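Open day at Procházka: two arms, one kit and a lot of coffee

I finally made it over to Procházka on 12 June 2025, after missing their February open day with the flu. Parking was awful (go around back, trust me), but they had pastries out and I forgave them fast!

What I'd come for was the Fulska, their two-arm picking kit for small stockrooms. We've been going back and forth on one at work for months. Nandi Tshabalala ran the tour for our group of 45, and she was great – quick, funny, happy to say "I don't know" when somebody pushed her on spare parts.

The kit comes with both arms, the grippers, the control software and four days of setup. You can rent it for $1,778 a month, and training your own people costs extra, which got a few groans. There's a cheaper version called the Aven, but it only has the one arm and I lost interest pretty quickly.

I liked that they'd set it up with regular shelving and a bin and boxes on the floor, the kind of stuff we'd be using ourselves. I've been to demos where it's all one lonely cube on a white table, and you learn nothing from those.
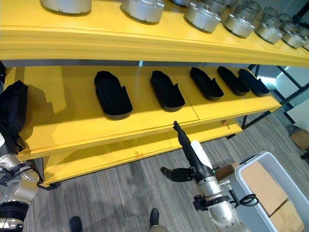 The software is where I got picky. Adding a new part means going through a setup menu that seemed long to me, and we have some 50 part numbers that change all the time. Nandi said the next release, Plirkska, should shorten that, but she wouldn't give a date. I've asked for a quote anyway, with the training listed separately, and I'm taking my boss along to the next one.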